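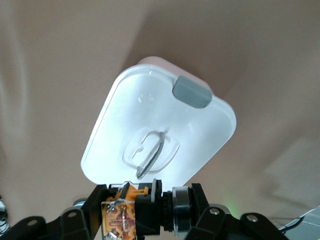 Why Does Bread Go Moldy?

Mold is a living thing. It belongs to a group called fungi, the same group as mushrooms. It has no roots, leaves or seeds. It spreads by spores, which are tiny specks that float in the air. A single spore is too small to see.

Spores land on bread all the time. Most do nothing. A spore needs three things to grow: food, water and the right temperature. Bread supplies the food, in the form of starch, and it holds enough water to get mold started. A warm kitchen does the rest.

Once a spore starts to grow, it sends out thin threads. The threads give off chemicals called enzymes, which break starch into sugar. The mold takes in the sugar and the threads get longer. After a few days the mold makes new spores of its own. These are the green, black or white patches on the crust.

Does a closed box stop mold?
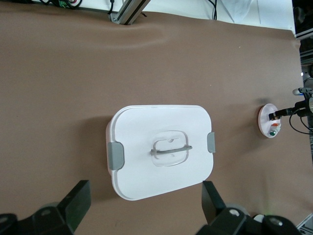 A food container with its lid on.

A lid keeps out most new spores, but spores already on the bread stay there. A closed box also traps water - the bread stays soft longer, and mold can grow faster. A refrigerator set to 4 degrees Celsius slows mold down. A freezer stops its growth until the bread thaws.

Can you cut the mold off?

No. The threads go deeper than the colored part, and you cannot see where they end. Throw the whole slice away, along with the rest of the loaf. Do not sniff it, as spores can get into your nose and lungs.

Words to know

Enzyme: a chemical made by living things that speeds up a change, such as starch turning into sugar.
Spore: a tiny speck that can grow into a new fungus.
Starch: a store of energy found in wheat, rice and potatoes.

Text by Seidu Quansah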